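Home News Travel Money Deals Newsletter Sign in

Clarumer puts its loyalty points on a timer

Nov 22, 2022

Car rental firm Clarumer has told members of its Petek rewards plan that the rules are changing, and it would like them to be pleased about it. The company calls the new version "simpler and more generous." Simpler, maybe. The generous part takes some finding. 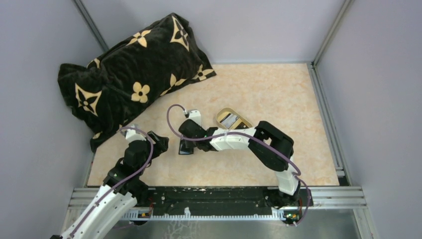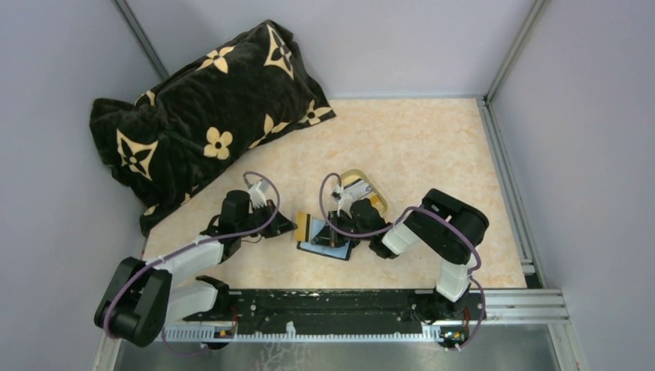

Under the old plan, members earned points on every rental and kept them for as long as the account stayed open. A free weekend in a compact car cost 3,080 points. Under the new one the same weekend costs 4,000, and points that sit unused for a year are wiped. Members who already have enough for a weekend under the old rules can claim it until the end of June, provided they book through the app and pick up at an airport desk. Downtown branches are not included in the offer. The company's notice puts that detail in a footnote.

What do members get in return? Clarumer points to a welcome bonus of 2,000 points, which goes to new sign-ups only, and a "fast lane" at 70 of its branches. The fast lane is a separate line at the counter. It does not come with a separate clerk, at least not in anything the company has put in writing, and a spokesperson would say only that staffing is "a matter for each location." Anyone who has stood in a short line that moves at the same speed as the long one will know what that can mean.

There is also a new top tier, named Petek Plus. Members reach it by spending enough in a calendar year, but the notice does not say how much is enough. Clarumer says the figure will be "shared with eligible members when they become eligible." We asked how a customer is supposed to aim for a number that is kept from them until they hit it. The reply thanked us for our interest in the program.

Fatos Shehu, who runs the travel complaints website Plimuteo, has read the full terms and is not impressed. "They've raised the price and put a clock on the points, and then they've sent out a cheerful email about it," Shehu said. "If a supermarket did that with coupons, people would see it right away. With cars you rent once or twice a year, so you don't look until you want to use them, and by then they could be gone."

That last point matters more than the fast lane does. A rental plan is not like a coffee card. Plenty of members rent a car for one family trip in the summer and do not think about it again until the next one. If the trip slips by a few weeks, the year runs out. Clarumer says it will send a reminder before points expire, though the terms say only that it "may" do so, and that a missed reminder is no reason to put points back.

The company defends the change by saying most of its rivals already have expiry dates. It named one, Sornodeck. That is true as far as it goes – Sornodeck does wipe old points – but its members can stop the clock with any booking, including a one-day van rental, and they can also hand points to someone else in the same household. Clarumer's plan allows neither. Its clock starts on the day each batch of points is earned and a later rental does nothing to reset it.

Free additional drivers, one of the few perks of the old plan that people seemed to like, will stay for now. The notice says the benefit is "under review." Readers can make up their own minds about how reviews of that kind tend to go.

Clarumer would not say how many points are sitting in members' accounts today, or how many it expects to cancel in the first year. Those are the two figures that would show whether this is a tidy-up or a way to clear a debt to customers off the books. The company said the numbers were "commercially sensitive."

Members who want to use their points under the old rules should check the balance in the app and not the one printed on the last rental receipt. Several readers have told us the two do not match. Clarumer says the app is correct. It has not explained why the receipts are wrong, or whether anyone whose receipt shows the higher figure will be given the difference. Claims about missing points have to be made in writing, with the rental agreement number, and the terms set no deadline for the company to answer them.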